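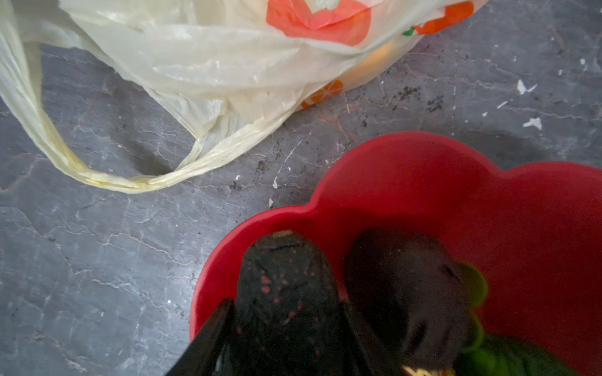

*1. Carrier bag, translucent cream film with orange fruit print, on the grey marble-patterned floor. Handle bunched and twisted into a loop.*

# Plastic bags and soft film: a reference gallery

Compiled by Johanna Rüegg for the Dumeck household sorting guide

The sorting guide covers 31 categories of household material. Soft film is the one that generates the most correspondence, mainly from residents of the Limano units who want to know whether a given bag is kept for reuse, put in the film collection or thrown out. The notes on this page deal with the thin carrier bag only. Heavy woven bags, zip bags and bubble mailers have their own pages.

## Notes to picture 1

**Film.** Thin, slightly wrinkled, with a faint yellowish tint that is strongest along the edges and seams. Tint alone does not decide the category. Cream film and clear film go in the same collection tub, provided both are clean.

**Handle.** The plastic looks a deeper yellow where it is compressed into the rope-like band. Layered film nearly always reads darker than a single thickness. For reuse, untwist the handle fully and pull it flat before checking for splits. Most failures start at the base of the handle, where it joins the body, and a short split there is easy to miss while the film is bunched.

**Print.** Orange fruit shapes, a small green leaf and a citrus slice. Printed film is accepted. Paper labels stuck to film are not, and should be cut out with a margin of a centimetre or so.

**Contents.** A warm yellowish colour shows through near the centre right, which could be contents or folded layers. Open and empty every bag before sorting. Receipts and produce stickers are the usual finds, and either one will put a tub of otherwise good film into the reject stream at the Plaltora depot.

**Floor.** Dark specks and small white flecks on the surface. Film picks up fine grit by static, so a bag that has been lying on a hard floor should be shaken out over the rubbish bin, then wiped inside and out with a damp cloth. Sweep first if several bags are to be laid out.

## Folding for storage

The method below suits a carrier bag of this general type. It takes less than a minute once the creases are out.

1. Lay the bag flat, handles together, and push the side gussets in if there are any.
2. Smooth from the closed end toward the handles to force the air out.
3. Fold lengthwise in half, then in half again.
4. Roll from the closed end and tuck the handles under the last turn.

Rolled bags store upright in a shallow drawer. The Duan drawer insert has 8 compartments and takes one roll in each – enough for most kitchens. Anything beyond that number can go to collection.

## Collection

Film tubs are emptied monthly. The September collection came to 3,480 bags across all buildings, of which 900 were rejected. The reject sheet lists food residue first, then damp film, then paper left inside. Damp film is the simplest to fix: hang the bag inside out over a tap or a clothes airer overnight and sort it in the morning.

Do not knot bags or stuff one inside another before dropping them in the tub. Knots have to be cut out by hand at the sorting bench.

Corrections to this page go to J. Rüegg at the Dumeck office, with the picture number in the subject line.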